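1/ I've been meaning to do this thread for ages, so get a cup of tea. We moved the desk over to the brick wall this week and it has changed how I feel about the whole place (I'm only a little embarrassed by how often I walk over just to look at it).

2/ The bricks are all different, some much darker than others, and Shahab Akbari wanted to paint over them when we first moved in. Shahab, I love you, but no.
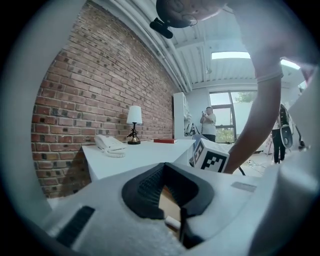 White desk, corded phone, little lamp, one red book.

3/ Yes, a real phone with a curly cord! Simin Mohammadi found it for me at the Shahbazi flea market, along with a receipt from 1991 for something else entirely, and I kept the receipt too. The lamp has that fancy dark base and a plain white shade – I went back and forth on the shade for 17 days.

4/ Next up is the small wood cabinet, which lives under the white tabletop, near the fridge. I had big plans for it. Cups, then placemats, then the good napkins. For now it gets whatever needs a home, and I'm trying to be at peace with that.
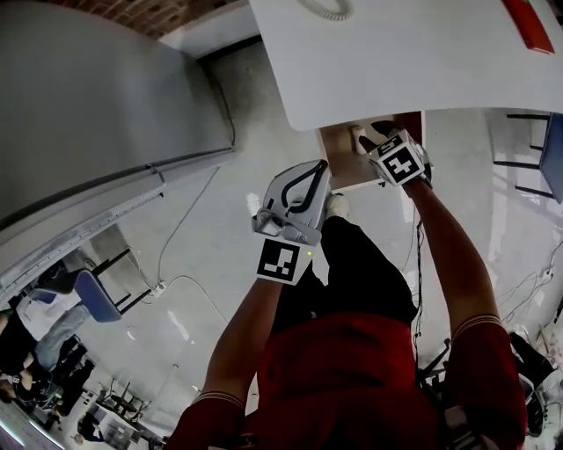 5/ I do like having a low shelf, though, even if it means a lot of bending down. My grandmother kept her tea in a cabinet about knee height and we kids always knew exactly where the cookies were, so maybe that's where this is heading.

6/ Still to do: something for the cables, a better spot for the red book, and a rug if I can ever pick one. Simin says go with the striped one from Bovden. If you have one of theirs, please tell me how it vacuums!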